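Clutalik

Home Galleries Workshop Spares About Contact

Old tower, new parts — the bench gallery

4 min read

26 January 2024

Quick one, kettle's on. Been putting this page off since the towers came in from the Skollunton office and it's already the longest job on the list. So — short notes, one picture, more to follow when I've sorted the folder out. The rest are still on the old laptop and the old laptop is in a mood.

What we're doing. Big desktop towers, the heavy sort with a carrying handle and proper drive caddies. Good cases, tired insides. Strip, clean, refit, test, back out the door. Steren has asked for theirs first so theirs go first. Ki can wait till April, they said so themselves.

Running total so far is 76 towers through the bench. Parts logged, 1,082. That's everything with a label on it, down to the memory sticks. Screws not included, I'm not mad.

Few notes before the picture, as people keep emailing the same questions.

Lay the case on its side. Always. Side panel off, board facing up, and everything drops in with gravity helping instead of fighting you. Had one standing up last spring and lost a screw behind the board for an entire afternoon.

Processor socket — leave it alone till you're ready. If the bracket's open, nothing gets put down near it, not even for a second. Pins bend if you look at them wrong. Thermal paste comes later, small blob, stop fussing.

Memory. Push till both ends click. If it wont click it's the wrong way round, turn it over and try again. Don't lean on it.

Graphics card goes in straight down, level, no wiggling it in from one corner. Cables out of the way first! Half the trouble we have is a drive cable trapped under a card. Tuck them over by the cage, tie them after.

Drives. Caddy on first, then into the bay. We keep them upright in a tray so labels can be read without picking anything up — saves a lot of handling. Write the serial down before it goes in, not after. After means taking it out agian.

Power supply stays put unless it's noisy. Read the label, check it's up to the card, move on. Dust it while you're there.

Prices, since that's the other question. A refit tower with a card in it is 2,205 on the trade sheet, 2,000 if you send your old one back with the caddies still in. Caddies matter. People lose them, or keep them in a drawer for no reason, and new ones take weeks to turn up.

Collection from the side door, ring first. No parking at the front, the bakery gets cross and fair enough.

Next lot of pictures will be the cleaning — before and after, some grim fans in there. Then the cable tying, which I've been told is boring but I like it. If you've sent a tower in and want it in the gallery put a note in the box. If you don't want it in, same.

Right, picture. Refit stage, card over the open case, socket still bare, memory in.

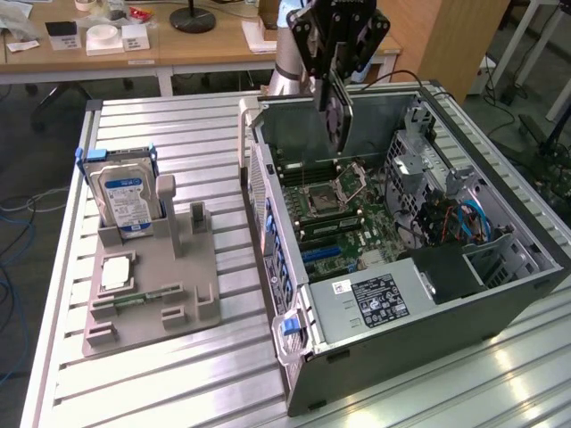 Will add the others once the laptop behaves. Serial lists go out with the towers as usual, printed copy taped inside the side panel, so have a look there before you ring.

Previous gallery Next gallery Back to top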